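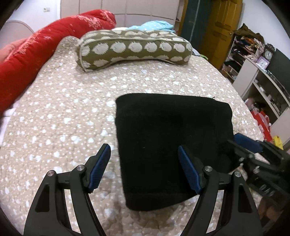 ## ¿Cubre la póliza de hogar el contenido de un dormitorio arrendado a un tercero?

**Shengli Gu**
Publicado el 2019-11-23 en Seguros de hogar y arrendamiento

Buenas tardes:

Soy propietario de una vivienda en Clomville y tengo contratada con Doolan una póliza de hogar con continente y contenido. Desde agosto arriendo uno de los dormitorios, amueblado, mediante contrato escrito. El resto de la vivienda continúa siendo mi domicilio habitual.

La semana pasada se produjo una filtración procedente del piso superior que afectó al colchón, a la ropa de cama y a diversas prendas del arrendatario. He comunicado el siniestro dentro de plazo. La compañía me solicita ahora el contrato de arrendamiento y una relación valorada de los bienes, distinguiendo los de mi propiedad de los ajenos. El capital de contenido asegurado es de 3000 euros y estimo los daños totales en 2000.

Desearía saber lo siguiente:

- Si los efectos personales del arrendatario pueden considerarse incluidos en mi póliza.
- Si el hecho de no haber comunicado el arrendamiento parcial puede dar lugar a una reducción de la indemnización.
- Si procede reclamar directamente al seguro del vecino.

Agradezco de antemano cualquier orientación.

---

**Aurélien Delorme**

Estimado señor Gu:

Conviene separar las tres cuestiones que plantea.

En cuanto a la primera, la cobertura de contenido suele limitarse a los bienes del tomador y de las personas que conviven con él de forma habitual, familiares en la mayoría de los condicionados. El arrendatario de una habitación queda normalmente fuera de esa definición, salvo que exista una cláusula de bienes de terceros. Le recomiendo consultar el apartado de definiciones de las condiciones generales, en la entrada «asegurado», y comprobar después si las particulares la amplían. El colchón y la ropa de cama, si son suyos, sí deberían formar parte de su reclamación.

Respecto de la segunda, el alcance depende de lo que se le preguntara al contratar y de lo que la póliza diga sobre la agravación del riesgo. Si la compañía entiende que el arrendamiento lo agravaba y que habría cobrado una prima superior, podría aplicar una reducción proporcional. El rechazo total exige, por lo general, que se aprecie mala fe. Solicite por escrito que le indiquen la cláusula en la que se apoyan y conserve el acuse de recibo.

Por último, el arrendatario puede dirigirse por su cuenta al responsable de la filtración o a su aseguradora. Usted también, por la parte que su póliza no le abone. Si Doolan le indemniza, será ella quien pueda repetir contra el causante por el importe pagado, de modo que no debe firmar ninguna renuncia con el vecino sin consultarlo antes.

No se desprenda de los objetos dañados hasta que el perito haya concluido su visita.

---

**Zetside**

A mí me ocurrió algo parecido con otra compañía, Dornine, y pagaron todo sin pedir el contrato. Me descontaron 161 euros de franquicia y cobré a los 31 días. Entiendo que en su caso será igual, aunque no he leído su póliza. En cualquier caso, presente las facturas que tenga.

---

**Aurélien Delorme**

Una precisión sobre la respuesta anterior: la franquicia y el plazo de pago varían según el contrato, por lo que no es prudente tomar esas cifras como referencia. Si no conserva las facturas, pregunte al perito si admite extractos bancarios o fotografías previas al siniestro.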